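Sorting the attic desk, part two: the surface

The desk went under the skylight in May and has collected objects ever since. Last time I dealt with the drawers, which were mostly cables. This post covers the top of the desk and the sill, and what I have decided may stay on each.

The starting condition was poor. I took everything off and put it on the floor in two groups: things used at the desk, and things put down there on the way to somewhere else. The second group was larger. It contained a radiator key, a bag of picture hooks, several envelopes and the instructions for a Graten heater we no longer own. All of it left the room the same evening.

The first group needed a container. I had been using mugs, which work for pens and for nothing else. A shallow tray is better for small parts because the contents are visible and can be reached from above without tipping anything out. Mine is white plastic with a divider inside, and it lies flat near the front of the desk, slightly to the right. It came from Mesteck and was sold for cutlery. I also tried a deeper box from Moncrieff, but anything below the top layer was effectively lost, and it has gone to the shed to hold string.

The rule for the tray is that it gets emptied at the end of a job. If something has been in it for more than a week without being used, it belongs in a drawer. I have kept to this for 6 weeks, with one lapse involving fuses.

Position matters more than I expected. A desk pushed against the wall under a sloping window has less usable depth than the tape measure suggests. Mine is in the alcove, which is 154 cm wide, and on paper there was plenty of room. In practice the back of the surface is under the slope, and reaching into it means leaning forward with your head down. I now treat the back as storage for things that do not move, and the front as the working area.

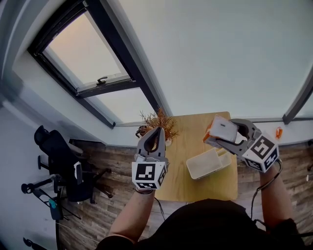

The other constraint is light. The skylight gives good even light for most of the day, but direct sun on a wooden top will change its colour unevenly if objects stay in one place. I found a paler rectangle where a stack of magazines had been. Oil evened it out to some extent. I used Iltilham hard wax oil, two thin coats, left overnight between them with the window open on the upper catch. The first coat raised the grain a little and I rubbed it back by hand. The tin says one coat is enough on previously treated wood. It was not enough on mine.

The plant stays in the back left corner. It is all dry twigs at this stage, and it takes up very little of the working surface, although the twigs spread further than the pot does and will catch a sleeve. I have turned it twice and this makes no difference.

The sill is the remaining problem. It is long, white and at a convenient height, so things get left on it. I considered a row of small boxes and rejected the idea, as boxes on a sill have to be moved before the glass can be cleaned. For now the limit is a couple of small items at the right-hand end. Anything paper is banned from it altogether — condensation runs down on cold mornings and I have already lost one guarantee card that way.

Total spend was 80 pounds, most of it on the oil and a new lamp that I will probably return. The arm is too short to reach the front of the desk from the only socket.

Next is the shelf behind the door. I have measured it and ordered brackets, which are due on Thursday.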